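The **Mundberg Manipulation Course** is a student project course in robotics taught at the Vũ Technical School in Clusano. It is known among students as "the table course", after the tables at which nearly all of the work is done. The course deals with how a robot can learn household tasks from the movements of a person, and it is open to students of the second and third year. It ends with a small public contest, the **Standora Round**.

## History

The course was started by Uyên Thân, a teacher of control engineering, as an evening club with no grades. The club met in a former drawing room on the ground floor of the Mundberg building, from which the present name comes. In its first two years the members built wheeled robots and took part in line-following contests. The change to manipulation came when the club received three used arms from a packaging company. Two of them could be repaired, and the third was taken apart for its motors.

The school accepted the club as a regular course after a written request by the students. It now gives credit for 60 hours of work, of which the greater part is spent in the laboratory. Lụa Đàm, who was a member of the first club and later returned as a laboratory engineer, has been responsible for the equipment since then. The rules of the contest in their present form are from February 2023.

## Organization

Students work in groups of three or four. Each group receives one task at the beginning of the term and keeps it until the end. Changing the task is allowed once, in the first four weeks, and only when another group agrees to exchange.

The teaching is divided between short lectures and long laboratory sessions. The lectures cover coordinate systems, camera calibration, the cleaning of recorded data and the basic methods of imitation learning. No textbook is used. Students receive a set of notes written by Thân, which has been corrected many times by former students and still contains, according to its own preface, "errors of sign in chapter four".

A group must keep a laboratory notebook on paper. The notebook records who performed each demonstration, which objects were used and what was changed in the setup. It counts for a quarter of the final grade — more than the final presentation.

## Demonstrations

The main method of the course is demonstration with hand-held grippers. A student holds one gripper in each hand and performs the task with them, and the recorded movements are later used to train a program for the robot. In the club years, students guided the arms directly by hand. This was slow, and only one group could work at a time.

Most tasks are chosen from daily life and use small objects that the students bring themselves. Typical tasks have been sorting cutlery, folding a cloth, closing a jar and placing keys on a stand. Objects with rings and loops are considered difficult, as they turn in the fingers of the gripper and do not come to rest in the same position twice. Đàm advises the groups to begin with such an object early in the term and not to leave it for the last weeks.

A full data set for one task has 400 demonstrations. Those with a clear mistake are marked but not deleted, and the group decides later whether to train with them. One group that worked on a key task finished with 347 accepted demonstrations and trained with these only. Its report is still given to new students as a model of how to describe rejected data.

New students usually move too fast. The notes recommend that a beginner first practice the complete movement without recording, and that the two hands do not cross above the object. Left-handed students may exchange the roles of the hands, but the whole group must then follow the same order.

## Standora Round

The Standora Round takes place in May in the entrance hall of the school. Each robot performs the task of its group ten times in front of a jury of teachers and former students. The objects are placed by a member of another group, inside a marked area of the table. One point is given for each complete attempt and a half point for an attempt that reaches the last step. Touching the robot during an attempt gives zero points.

The winning group receives a budget of 3000 euros for equipment, which must be spent for the laboratory and not for private use. Past winners have bought lamps, a second set of calibration boards and a quieter air compressor.

## Reception

The course has more applicants than places in most years. Students have praised the large amount of practical work, and the most frequent complaint in the course surveys is the repetition. In answer to this, the school now lets groups record in shorter sessions and change the person who demonstrates at every session, provided that the change is written in the notebook. 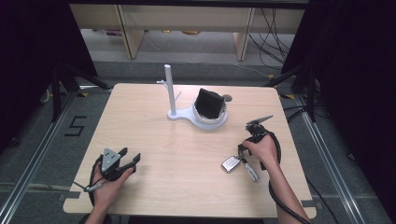
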